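Kategorie: Studium & Projekte > Projektberichte Innenarchitektur

Projektbericht Plovedeck: Holzoberflächen in Lernräumen

1. Ausgangslage

Im Modul Materialkunde sollten wir untersuchen, welche Tischoberflächen Studierende in Lernräumen bevorzugen. Anlass war die geplante Neumöblierung im zweiten Stock der Bibliothek. Die alten Tische haben weiße Platten, die unter den Deckenleuchten stark spiegeln. Beschwerden darüber gab es schon in mehreren Semestern.

Wir haben uns auf drei Farbgruppen beschränkt: helles, mittleres und dunkles Holz. Lackierte Platten und Linoleum blieben außen vor. Das war am Anfang anders geplant, hätte den Fragebogen aber zu lang gemacht. 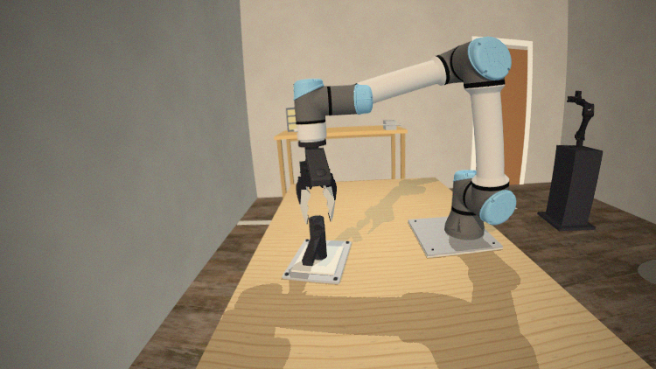 Abb. 1: Langer Tisch in hellem Holz, Computergrafik

2. Vorgehen

Der Fragebogen umfasste neun Fragen und wurde mit dem Umfrageprogramm Clustlow erstellt. Angeschrieben wurden im September 1.039 Studierende, vollständig ausgefüllt kamen 486 Bögen zurück. Die Einladung ging über den Fachbereichsverteiler, deshalb sind technische Studiengänge überrepräsentiert.

Zusätzlich lagen im Foyer Materialmuster der Firma Cosari aus, jeweils in geölter und in lackierter Ausführung. Wer wollte, konnte die Muster anfassen und auf einer Karte notieren, welches sich am angenehmsten anfühlt. Die Karten haben wir getrennt ausgewertet, weil wir nicht wissen, wer davon auch online teilgenommen hat.

3. Ergebnisse

Helles Holz wurde von 300 Teilnehmenden auf den ersten Platz gesetzt. Als Grund wurde meist genannt, dass der Raum größer wirkt und Papier sich trotzdem von der Platte abhebt. Dunkles Holz galt als wohnlich, aber als unpraktisch, weil man Staub und Fingerabdrücke schneller sieht.

Bei der Maserung war das Bild weniger klar. Ruhige, längs laufende Linien störten kaum jemanden. Starke Äste und Farbwechsel wurden in den Freitexten mehrfach als ablenkend beschrieben, vor allem beim Lesen.
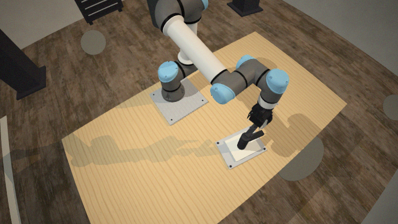 Zum Boden hatten wir nur eine Frage gestellt, im Nachhinein zu wenig. Viele schrieben von sich aus, dass Tisch und Boden sich im Ton unterscheiden sollten. Ein heller Tisch auf hellem Boden wurde als »verwaschen« bezeichnet. Ob das auch bei Teppich gilt, lässt sich aus unseren Daten nicht ablesen.

4. Probleme

Am Bildschirm wirken Holztöne je nach Gerät verschieden. Wir hatten die Farbfelder am eigenen Rechner eingestellt und erst spät gemerkt, dass der mittlere Ton auf manchen Handys fast rot aussieht. Die Werte für diese Gruppe sind daher mit Vorsicht zu lesen. Außerdem fehlte ein Muster in der zweiten Woche und musste bei Cosari nachbestellt werden.

5. Weiteres Vorgehen

Die Ergebnisse gehen an die Arbeitsgruppe Rennie, die den Möblierungsplan erstellt. Eine zweite Befragung nach dem Einbau der Tische ist vorgesehen, dann mit mehr Fragen zu Boden und Licht.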